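Gerkent Operator Guide > Hand-Held Gripper > Section 4
Home | Downloads | Safety | Parts | Forums
Filed under: Set-up, Demo collection, Good practice

4. TABLE RULES FOR HAND-HELD DEMOS

Revised 1 Jul 2022. Replaces the June sheet, bin the old one. Applies to all Gerkent hand-held grippers used at the Pilham and Fudgate sites. Read Section 3 (jaw fit and lens check) first.

Everyday objects, everyday table. Objects go where a person would leave them, with a clear patch kept open in front of the operator. 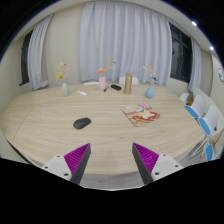
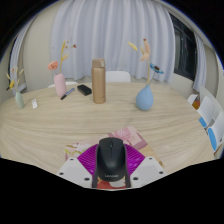
4.1 Before you pick up the gripper

1. Check the table. No wobble. If it moves when you lean on it, pack the feet or use another one.

2. Look over both jaw inserts. Ribs clean, no tears, no glue squeezing out at the edges. Torn insert = stop, swap it (part 627).

3. Fasteners on both side plates. Finger tight is not tight. Use the driver in the kit, quarter turn past snug and no more.

4. Open and close the jaws all the way, five times. Should move the same on both sides. If one side lags go back to 3.4.

5. Wipe the lens. Dry cloth only.

6. Room lights on, all of them. Leave the curtains how they are for the whole session. Half open then shut halfway through ruins the set.

7. Bags, coats, drinks off the table. Phones too.

NOTE: Chairs can stay at the table but push them in on the operator's side. You need to be able to step back without looking.

4.2 Laying out the objects

1. Tall things at the back. Vases, bottles, anything that tips.

2. Small flat things – pens, cases, booklets – anywhere you can get to them without reaching over something tall.

3. Leave at least 22 cm between the object you're going to grasp and the nearest thing that can fall over. Measure it the first few times, after that you'll have the eye for it.

4. Move things between runs. Not a lot, a hand's width is enough. Same layout over and over is no use to anyone.

5. Write the layout number on the run sheet BEFORE you start. Not after. Not from memory.

CAUTION: Glass or ceramic with water in it is not allowed on the demo table at any time. Dry stems only. Applies to visitors and open days as well.

4.3 Grasping

1. Start with jaws open, near edge of the table, tips clear of the surface. Hold still for a slow count of two.

2. Go in at an even speed. No darting. If you catch yourself correcting a lot, back out and start the run again.

3. Get both inserts in contact before you squeeze. One side first and the object skids.

4. Squeeze until it holds, then stop squeezing. Hard shells like a computer mouse will take it, thin card won't.

5. Lift straight up. Keep low over the table, and keep other objects out from under you if you can. If you can't, go slower.

6. Put down, dont drop. Wait till the object is sitting on the table and then open.

7. Back to the start position. Count of two again. End the run.

NOTE: Smooth rounded objects want to turn in the jaws. Grip across the widest part of the body. If it rolls more than a little mark the run as "R" and keep it, we do want those.

CAUTION: Free hand stays behind your back or on your hip. Never steady an object with it while the jaws are closing. Your not saving the run, the run is already spoiled.

4.4 Limits

Max runs per operator per session: 45
Then a break. Away from the table, gripper on its stand. Tired wrists make bad demos and sore operators.

Max object weight: see label on your handle, it differs by model. No label, no lifting – order one.

Two people at the table at most. One operates, one resets the objects. The one resetting stays clear until the operator calls "open".

4.5 Privacy and tidy data

1. Nothing with a name, address or account number on it. Includes post, badges, sticky notes, and the back of the pen pot.

2. Screens off or turned away.

3. Dark windows reflect. Check from where the operator stands, and again from the far side.

4. Maker's marks on objects are ok. Don't tape over them, tape changes the grip.

5. Someone walks in? Stop the run, mark it "P", start over.

4.6 If something goes wrong

Object dropped on the table – finish the run, mark "D".
Object dropped on the floor – stop. Pick it up by hand, check for chips, mark "F".
Jaws stick closed – release tab first (fig. 3 in Section 3). Do not lever them apart with a screwdriver.
Insert comes off – stop, bag the insert, fault form 919.
Pinched finger – first aid, then the form. In that order please.

4.7 Packing up

1. Gripper on stand, jaws open. Storing them shut flattens the ribs.
2. Run sheet in the folder, both sides filled in.
3. Objects back in the crate. Vases wrapped.
4. Batteries out and on charge.
5. Lights.

Next: Section 5, Checking your recordings

Gerkent hand tools are distributed by Mykhailiuk. Questions on this guide: use the contact form or ask at the Pilham desk. | © Mykhailiuk 2022 | Back to top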